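Print this page | E-mail this page

We use cookies to keep this site running. By reading on you accept our cookie policy. Accept | Settings

The Ballpark at the End of the Trolley Line

Pirside rebuilt its minor league park over one long winter, and the fans got louder. Jun 3, 2026

The first thing you hear when you step off the trolley at Pirside is the organ. It carries over the left field wall, past the bike racks and down the hill to the platform, and on a warm night people start humming before they have even found their tickets.
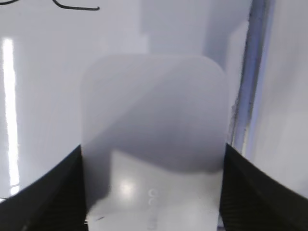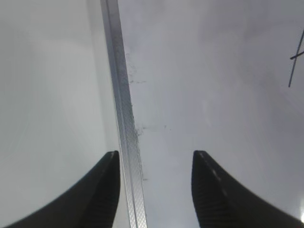 SPORTS & VENUES DESK

I have been coming here since the outfield fence was painted plywood and the scoreboard had one working column of bulbs. I loved that place. I love this one more, which I did not expect to be writing, and I want to explain why before the next homestand sells out and I can't get my usual seat.

The old park was built for a town that drove to games and left in the seventh inning to beat the traffic. The new one, reopened this spring as Greltau Field, assumes you might want to hang around. Work began in November, the morning after the last high school football playoff, and the crews had the lower bowl stripped to bare concrete before the first snow. What they put back has fewer seats in the corners and far more places to stand, lean, wander and run into people you know.

Take the berm. There was always a patch of grass beyond right field, mostly used by kids rolling down it. Now it curves all the way to the bullpen, with a low rail along the front, and it holds 1,236 people when everybody scoots in. A spot on the grass is the cheapest ticket in the house and (I will argue this with anyone) the best one. You can hear the relievers' pitches hit the mitt. You can hear what they say about the umpire, too.

The concourse used to be a tunnel behind the stands, so a hot dog cost you half an inning. It is open to the field now, all the way around, and I watched a perfect relay throw to the plate last week while waiting for mustard! The lines move faster than they did, although the pretzel stand behind third is still a test of character on fireworks nights.

Then there is the sound. Greltau hired a small acoustics firm, Hoàng, to work out why the old public address system turned every batter's name into soup. The answer was the roof over the grandstand, a big flat lid that threw everything back at the seats a beat late. The firm kept the roof, hung baffles under it and swapped the two giant horns in center for 54 small speakers spread around the bowl. Nothing is blasting at you. You just hear the names, clearly, at about the volume of a friend two rows back.

The organ stayed. There was talk of replacing it with recordings, and the talk lasted until the public meeting, where the line to speak went out the door. It now sits in an open booth on the club level, and you can walk right up and watch. Requests are taken between innings on slips of paper, and polka does very well.

Not everything works yet. The visitors' dugout floods in a hard rain. The shade in section 4 arrives about an hour after you want it, and the bike racks, all 478 spaces of them, fill up so early on weekends that people chain up to the trolley fence and get scolded for it. More racks are promised for next year. I'd also like the bleacher backs to be an inch or two higher, but my spine is older than most of the roster.

The other question is what happens in winter. Over in Zastside, the rival park across the river, the gates get locked after the last out and the place sits dark until spring. Pirside is trying something else. The warning track will be open to walkers in the mornings, and the outfield is booked for an outdoor skating rink once the ground freezes. The groundskeeping crew has opinions about skates near their grass, and they share them freely.

I stayed late after the most recent Sunday-style doubleheader, the kind with a long picnic between the two games. The second one had gone to extra innings and the home team lost it on a wild pitch. Hardly anybody had left. Kids were running the bases, the grill crew was selling off the last of the sausages at half price, and up in the booth the organ was still going, working its way through the request slips. I bought a sausage and missed two trolleys.

Print this page | E-mail this page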